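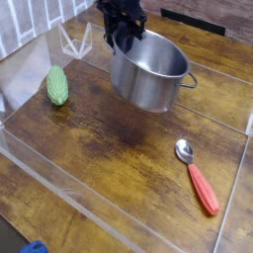

Clendamell tabletop pen, used since July. Quick review, I have a batch to finish.

What it is: clear acrylic walls and corner pieces, you clip it together on your own table and the arm works inside. Keeps props from rolling off to the floor mid episode. Fine for what we do, which is pick and place with kitchen stuff. Pot, spoon, a green toy or two. Goal for the first task was 500 clean demos. Got 487 before I ran out of evening, and the pen did not slow me down once it was up.

Setup was annoying. Instructions are one sheet, the corner drawing is upside down. Panels go on in a set order and the sheet doesnt say which. Took mine apart twice.

Good: resets are fast. Everything stays within reach of the gripper, so fewer episodes tossed for a prop that wandered off. Low front edge, I can get my hand in and shuffle the spoon without bumping anything.

Bad: glare. Shiny pot plus shiny walls means bright streaks in the recordings, and they move if you move the lamp. I tape the lamp down now. Also scratches if you wipe it with paper towel, ask me how I know. 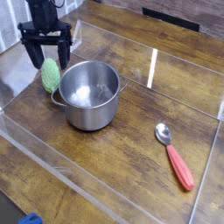 Narayanan Achari: Had the same glare and left it in on purpose. Changed the lamp every 50 or so episodes and the policy coped better with it than the one trained under fixed light. Wouldn't tape anything down. Agree on the instructions, they're terrible.

OK, fair, might try that on the next task. My worry is mixing it in halfway through a set — would sooner start fresh with the lamp as one more thing to vary, same as where the pot goes.
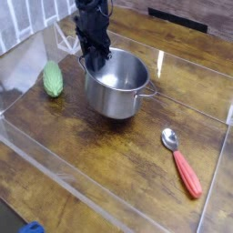
Recording side is Brineo, seperate purchase, works ok with the pen. Tags each episode keep or toss with one key. Wish it had a notes field. We want 3000 across all tasks and I will not remember why I tossed number 12.

Four stars. Would be five with matte panels. Buying a second one anyway.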